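Workspace practice for hand-held gripper recording

Workspace practice for hand-held gripper recording is the set of rules, mostly informal, that governs how a table, its cables and the people near it are arranged while a person demonstrates tasks with a pair of hand-held grippers. The recorded motions are later used to train robot arms. No single standard covers the work. Most groups follow in-house sheets, of which the Sanstead rules and the shorter Wirnow checklist are the most often copied.

Background

Early in-house rules were borrowed from robot cell safety, where the main concern is keeping people away from a moving arm. With hand-held grippers there is no arm to keep away from, and much of that text did not apply. The Sanstead rules, first circulated in June as a 16-page document, dropped the sections on fencing and emergency stops and put cables, marker visibility and operator strain in their place.

Markers and grip

Where grippers are tracked by printed markers, the marker cube has to stay in view of the camera for as much of the motion as possible. Operators are taught to turn the forearm slowly and to avoid passing one gripper over the other. Marker faces are wiped before a session and replaced when the print is scratched. Wrist straps are worn snug enough that they do not slide. 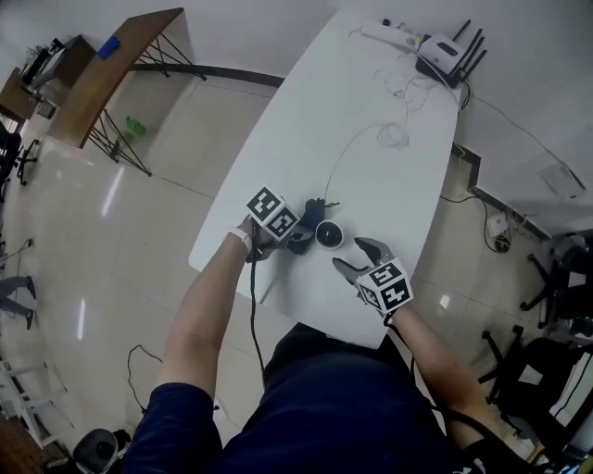 Venter objected to this part of the Sanstead text, arguing that a rule against crossing the grippers teaches operators to move in a way nobody folds cloth at home, and that it would be better to accept some lost tracking and mark those stretches in the log. The objection was noted in the second edition, which now allows crossing if the task calls for it.

Cables

Cables take up more of the Sanstead rules than any other subject. A cable attached to a gripper must have enough slack for the full reach of the arm and must not pull on the wrist. Cables that leave the table should drop on the side away from the operator's feet. Floor runs across a walkway are to be taped or covered, and Wirnow adds that they should be checked again after every break, when chairs have been moved. Power strips and network equipment may share the work table but should be kept at the far end, outside the task area - the Wirnow checklist sets the gap at 300 millimeters.

Objects and reset

Task objects are returned to a starting position between takes. The rules differ on how exact this should be. Sanstead asks for a small shift each time, so that the recordings do not all begin alike. Wirnow leaves it to the task sheet. Soft items such as cloths are shaken out and laid down again, and creases are left as they fall. 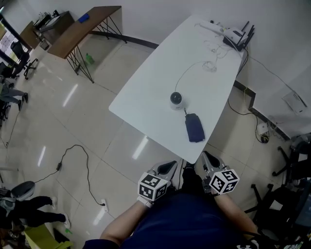
Both documents ask that a take be kept even when an object is dropped, with a note in the log. Deleting failed takes on the spot is discouraged, as the decision is easier to make later with all of the recordings at hand.

People nearby

Other staff may stay in the room. They are asked to keep out of the operator's reach and to leave the table alone during a take. If faces or screens may be recorded, written consent is needed under the Sanstead rules. Operators change over every 2 hours at most, sooner if the wrist or shoulder is sore.

Adoption

A review by Drameck compared 92 session logs kept under the two documents. It found that the cable rules were followed closely and the rest break rules much less so. Drameck recommended a printed break sheet at each table - a change since made in the Wirnow checklist.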